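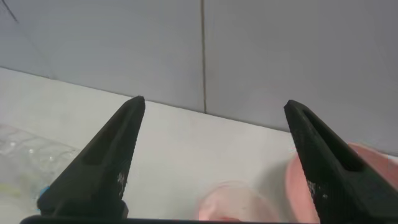
Photo: Viklow Media

Looking for Alma in all the wrong drawers

By Lucinda Villanueva
Jan 21, 2021

My grandmother kept her family history in a cookie tin, and for years I thought the tin was the whole story. It had funeral cards, a baptism certificate folded so many times it had turned into four smaller certificates, and one envelope marked "Alma's people" in her big loopy handwriting. The envelope was empty. I must have looked inside it a dozen times as a kid, as if something might have turned up since Thanksgiving!

Alma was my grandmother's grandmother. We knew she married in Flulby, we knew she had six children and buried two of them, and we knew she made a plum cake that my mother still talks about even though she never once tasted it. What we didn't have was a maiden name. Every family tree I've ever drawn has a fat branch on the left for the Villanuevas (we are excellent record keepers on that side, thanks to an aunt who wrote down everything including the weather) and then a little stub on the right that says "Alma ???".

I started looking for real last April, when I had a lot of time at home and a kitchen table I could cover with paper. I figured it would take a couple of weekends. Go ahead and laugh.

The first thing I did was sign up for Fokosura, one of those records sites where you type in a name and it gives you little green flags when it thinks it has found your relative. I got 300 flags the first night. I was thrilled! I stayed up until two in the morning clicking on them, and by the end I had "found" an Alma who was born in Portugal, an Alma who was a man, and an Alma who had apparently married at the age of four. I added some of these people to my tree, too, which I'm still cleaning up. If you are my distant cousin and you copied that tree, I am so sorry, please delete the sea captain.

After that I slowed down and did what I should have done in the beginning, and called my mother's cousin Ng. That's her married name and it's what the whole family calls her, first name, last name, everything. She has been doing this since the days when you mailed off a check and a self-addressed envelope and waited all summer. Her advice was to forget Alma for a while and go after everybody standing near her. The neighbors, the witnesses at the wedding, whoever sold her husband the farm. Women in those records tend to vanish behind a "Mrs.", but they had brothers, and brothers bought land and got into lawsuits.

So I wrote to the county clerk in Flulby and asked for the deed index. A very nice woman sent me scans, sideways, of a handwritten book that somebody had clearly set a coffee cup on. It took me most of a month to get through them. I learned that the old clerk made his capital S and his capital L exactly the same way. I learned the price of a mule. I also learned that Alma's husband bought 84 acres along the creek two years after the wedding, and that he bought them for one dollar.

I called Ng right back. "One dollar," she said, "means family." (She was eating something crunchy and didn't stop, so it took a minute to sink in.) Land that goes for a dollar is usually a gift with a price tag on it for the lawyers, and a young couple with a new baby most often got that kind of gift from her father or his. His father I already knew about, and he didn't have a dollar's worth of land to give anyone. The seller on the deed was a man named Josef, and his last name was either Sandek or Landek, depending on how you felt about that capital letter.

I felt strongly both ways for several weeks.

What I ended up doing was making myself an alphabet. I went through the deed book and collected words I was sure of, like "South" and "Section" and "Lot" and "Left," cut them out of the printouts, and taped them in two rows on a sheet of typing paper. The S had a tiny hook at the bottom. The L had a loop. You could only tell when they were side by side, and even then I had to get my reading glasses. Josef's had a loop. Landek.

If you've got one of these clerks in your own family's past, I can't recommend the alphabet page enough. It's cheap, it's oddly relaxing, and you start to get fond of the guy. Mine got sloppy late in the book and I worried about him.

Once I had Landek, things moved. I went back to Fokosura and searched only in that county and only in a 30-year stretch, and I got two flags where I used to get hundreds. One was a census page I'd already looked at back in the spring and skipped, because the family had been indexed as "Sandeck." There was Josef, there was his wife Marie, and there was a string of children with an Alma in the middle, age nine, between a Frank and a Rosie. The farm was listed a few lines away from the people who would turn out to be her in-laws. She married the boy up the road!

Is it proof? Ng says not yet. She wants the church book, and the church book is in the basement of a parish office that isn't taking visitors right now. They'll do a lookup by mail for $50, payable in advance, and the secretary told me there are some families ahead of me. I sent the check right after New Year's. Until then Ng has me writing Landek in pencil, and I have been told in no uncertain terms that pencil means pencil.

My mother has no such patience. She's already told everyone at her church, and she's started asking me whether the Landeks were plum people or apple people, as if there's a census for that. I did find Josef's estate inventory while I was waiting. It lists a plow, two featherbeds, a clock that didn't run, and "fruit trees, sundry." I read it to her over the phone and she made me read it again.

I put a copy of the census page in the envelope that says "Alma's people," and the tin is back up on the closet shelf. The lid doesn't quite close anymore.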